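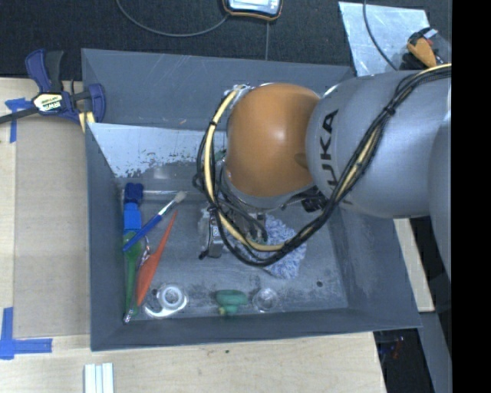
Fig. 1. Robot arm and grey bin on a wooden tabletop.

Stadium Operations, Unit 4
Matchday capacity, entry and exit
Notes by Gaetano Caputo

Read with the ground plan for Urlow issued in Unit 2. The worked figures refer to the East Stand unless stated.

4.1 Terms

Holding capacity: the number of people an area can safely contain, given its seats or standing space and the condition of both.

Entry capacity: the number who can pass through the turnstiles serving that area within one hour.

Exit capacity: the number who can leave the viewing area within the set exit time under normal conditions.

Emergency exit capacity: as above, but using the shorter time fixed by the fire risk assessment.

The final capacity of an area is the lowest of the four. Students often add seats first and treat the other values as checks to be made afterwards. In the coursework, all four must be worked out separately and shown in a table before a final figure is given.

4.2 Holding capacity, seated areas

Begin with the number of seats fitted. Take away:
- seats with a restricted view that the club does not sell
- damaged seats
- seats lost to camera platforms, netting or segregation lines
- seats in rows where the clear walkway is too narrow

Segregation is the item that changes most from match to match. At Urlow the line between home and away supporters in the East Stand is two seat columns wide for league fixtures and wider for cup ties, when the away allocation goes up. The seating plan used for ticket sales must be the one used for the calculation. If the ticket office works from an older plan, the error appears at the turnstile and cannot be put right there.

4.3 Entry capacity

Entry capacity = number of turnstiles x rate per turnstile per hour

For this unit use a rate of 500 per hour for each turnstile. This is a teaching value. For a real ground the rate must be measured at a match, over the busiest part of the hour before kick-off, and the lower of the measured rate and the permitted maximum is used.

Worked case: the East Stand has 24 turnstiles.

24 x 500 = 12,000 per hour

If two are set aside for season ticket queries and wheelchair users with companions, the remaining 22 give 11,000. Those two lanes may be counted only at their own measured rate.

Points to watch:
(a) Turnstiles must be grouped by the area they serve. Spare lanes at the Danar Road end do nothing for the East Stand.
(b) Bag searches upstream may be slower than the turnstiles. In that case the search rate governs.
(c) Late arrivals. For evening matches a large share of the crowd reaches the ground in the final half hour. The hourly figure hides this, and arrivals should be plotted in short intervals.

4.4 Exit capacity

Follow each route from seat to street and find its narrowest point. The flow through that point sets the flow for the whole route. A wide concourse after a narrow stair does not raise the figure.

Where two streams join, the width after the junction must carry both. The Ambrosio Stand fails on this point: the upper and lower tiers meet at the north stair, and the lower tier is held back until the upper tier clears. The stand's final capacity is set by exit and is well below its seat count.

4.5 Standing areas

Holding capacity depends on usable area and on the strength and spacing of the barriers. Space without a clear view of the pitch is left out. So are gangways, which must be kept free during play.

4.6 Records

Counts from the Skerix entry system are logged by turnstile. Keep the raw log as well as the totals. Where a lane was closed during the hour, note the time at which it closed and reopened.

Exercises

1. The Danar Road end has eight turnstiles. Find its entry capacity at the rate given in 4.3, then again with one lane out of use.

2. An inspection of the East Stand finds 39 damaged seats, and a camera platform takes up a further 50. Some of the damaged seats lie under the platform. Explain what else must be known before a deduction can be made.

3. Sketch the exit routes from the Ambrosio Stand, mark the narrowest point on each, and suggest one change to the north stair. State its effect on both tiers.

Bring answers to the January seminar. Unit 5 covers stewarding levels and uses the capacities found here.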